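Stostholm Evening Courses
Home Electricity for Beginners
Handout 4: Desk lamps, plugs and the power strip
Revised 2024-01-21

Before the lesson, please read sections 1 and 2. Section 3 we will do together at the tables. Bring your own lamp if you have one at home which you want to check.

1. What is written on the lamp

Every desk lamp has a label, usually under the base or inside the shade. Look for the letter W. This number is the maximum power of the bulb, and it is given in watts. If the label says 24 W, you may not put a 40 W bulb in it, even when the bulb fits in the socket. The shade can become too hot and the plastic around the socket becomes brittle after some months.

If the label is lost or you cannot read it, write "unknown" in your table. Do not guess from the size of the shade.

2. Adding the load

A power strip has also a limit. For the exercise we use a strip with a limit of 1000 W. You add the watts of everything that is plugged in, and the sum must stay under the limit.

Worked exercise:
Small fan heater, low setting: 586 W
Computer and screen together: 211 W
Desk lamp: 24 W
Sum: 821 W

The sum is under 1000 W, so the strip is not overloaded. Now add a second heater of the same kind. The sum is 1407 W and one heater must go to a different wall outlet. Many students in the September group forgot to count the computer, so please check your list twice.

A second strip plugged into the first one does not give you more power. Everything still goes through the first cord. We do not connect strips in this way in the course, and you should not do it at home.

3. Practice at the table

Work in pairs. One person does the steps, the other reads them aloud, then you change.

a) Put the lamps on the board so that they stand firmly. A lamp with a clamp-style base should be tried by hand before you let go of it.
b) Lay the cords flat, without knots. A cord should not go under a lamp base.
c) Follow each cord with your finger from the lamp to the plug. Feel for cuts and flat places.
d) Look at the plug. The pins must be straight and the cord must not move where it enters the plug.

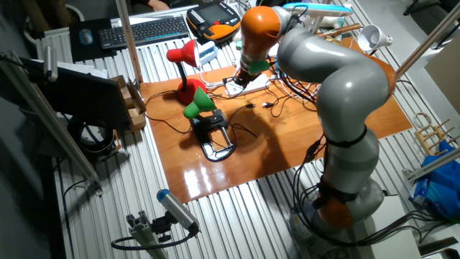 e) Switch the strip off, if it has a switch. Then push each plug in completely, holding the plug and never the cord.
f) Switch on the strip first and the lamps after, one by one.
g) To finish, go in the opposite order. Lamps off, strip off, plugs out.

If you find a damaged cord, tie a piece of red tape on it and give it to the teacher. Do not repair it with tape and put it back.

4. Homework

Choose one power strip at home. Write down what is plugged in, the watts of each thing, the sum, and the limit of the strip. Half a page is enough.

Words to learn: outlet, plug, pin, cord, shade, base, clamp, load, limit.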